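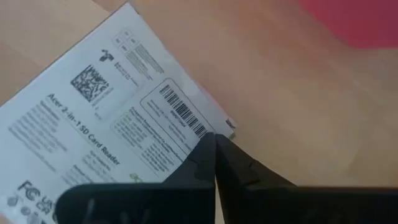
Unit 2: What the Little Sheet Tells You (and What It Doesn't)

Most of you threw away the paper that came with the last cheap thing you bought. I did too, for years. This unit asks you to read that paper slowly, with your guard up, and to decide who each part of it was written for. Take the sheet for the Acer 2-in-1 SD Card Reader. The product name is in bold black type and you can read it from across a table. The specifications are in a narrow column of small print, and the larger block of dense text under the barcode label is smaller than anybody would choose for a reader they wanted to keep. Type size is a decision. Start there.

Terms for this unit

Insert: loose printed matter packed with a product. May double as a label or a spec sheet.
Mandatory text: what a law or a retailer requires.
Voluntary text: everything else, including the name.
Deferred text: anything you have to go somewhere else to read. A QR code is the usual case.

On names

"2-in-1" is a count, and a count should make you ask what was counted. Two slots? Two kinds of card? Two plugs? The name alone won't settle it. Students tend to fill the gap with whatever they hoped to buy. Write down what you assumed before you look at the specifications, then compare.

On QR codes

I am not a fan. A code takes up a good square of paper and says nothing to a person holding it without a phone. Defenders say it saves printing and lets the maker correct mistakes. Fine. It also means the instructions can change or vanish after the sale, and the buyer has no copy. Ayten Coşkun, who taught this unit before me, thought I was too hard on them, and her reply is in the course packet. Read it and disagree with one of us.

On marks

A logo such as the FCC one is there for people who know what it stands for. Ask three friends. If they say "it means it's good," you have your first paragraph. A mark tells you about a particular set of rules and has no opinion on whether the thing will last until August.

On barcodes

The barcode is for the shop and the warehouse. I mention it only because every year somebody calls it "product information for the consumer" in a paper.

Exercise

Pick one insert from the folder (Visell lamp, Itby kettle, Akyol scale or Wotar timer). Do the following:

Copy out the largest words and the smallest words you can read.
Sort every block into mandatory, voluntary or deferred. Blocks you can't sort go on a separate list, with your best guess.
Find one claim you could check at home, and say how.
Rewrite the smallest block for a tired adult in a kitchen.

Limit is 1,000 words, not counting what you copy. Please don't tell me the design is "clean and user-friendly." Tell me which user.

Reading: packet, page 18 to the end of the section. Skip the survey on label reading if you are short of time. It had 3,355 responses and asked people whether they read inserts carefully, and I don't believe the answers.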